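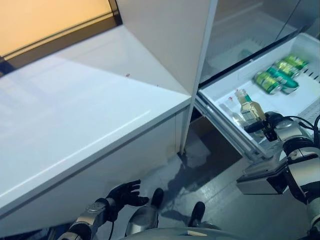 A white cabinet with a glossy worktop.

How to stop a dripping tap without buying half the shop

A dripping tap attracts more bad advice than anything else in the house. Tighten the handle harder. Wrap some tape round it. Buy a new tap. I have tried the first two and been talked into the third, and most of it was money and effort wasted on a worn rubber washer.

What follows is for the older sort of tap, where you turn the handle several times to go from off to full flow. If yours goes from off to full in a quarter turn, it has a ceramic cartridge inside, and you can skip to the end.

Before you start

Find your isolating valve. It should be on the pipe under the tap, with a slot for a flat screwdriver. A quarter turn shuts it. I say "should" because plenty of houses haven't got one, and plenty that have will find it has seized. Don't force it. Turn the water off at the main stopcock instead, then open the tap and let it run until it stops.

Put the plug in. The small screw under the cap will head straight for the waste pipe if you don't.

You need a flat screwdriver, a crosshead screwdriver, an adjustable spanner, an old cloth and a new washer. You'll see repair kits sold with 60 pieces in them. You will use one piece, and the rest will sit in a drawer until you move house.

Taking it apart

1. Prise off the cap on top of the handle (the red or blue disc) and undo the screw beneath it.

2. Pull the handle straight up. If it's stuck with limescale, pour warm water over it and rock it gently. The spray sold for loosening handles may be very good, but I've never needed it.

3. If there is a metal cover, wrap the cloth round it and unscrew it by hand. Use the spanner over the cloth if it won't shift.

4. Hold the spout steady with one hand and undo the large nut anticlockwise. Skip the holding and you can twist the whole tap in the basin, which is a much worse job than the one you started with.

5. Lift out the insides. The washer is at the bottom, either pressed on or held by a small nut.

Take the old washer to the shop with you. Packets say "fits most taps", and I would like to know who checked.

Putting it back

Fit the new washer, flat side down, and reassemble in reverse order. Do the large nut up firmly and stop there. Open the tap slightly, turn the water back on slowly, then close the tap with normal hand pressure.

If it still drips

Look down into the tap body with a torch. The metal ring the washer presses on is called the seat, and if it's pitted no washer will seal against it for long. A reseating tool grinds it smooth. Güven Sezer, who has fitted bathrooms for years, reckons people buy these far too early, and that a second look at the washer size cures more drips than grinding does. I'm inclined to believe him, as he'd earn more by saying the opposite.

For quarter-turn taps, the cartridge comes out the same way, but you must match it exactly, including the number of splines on top and whether it is for the hot or the cold side. Ignore anyone who tells you they are all the same.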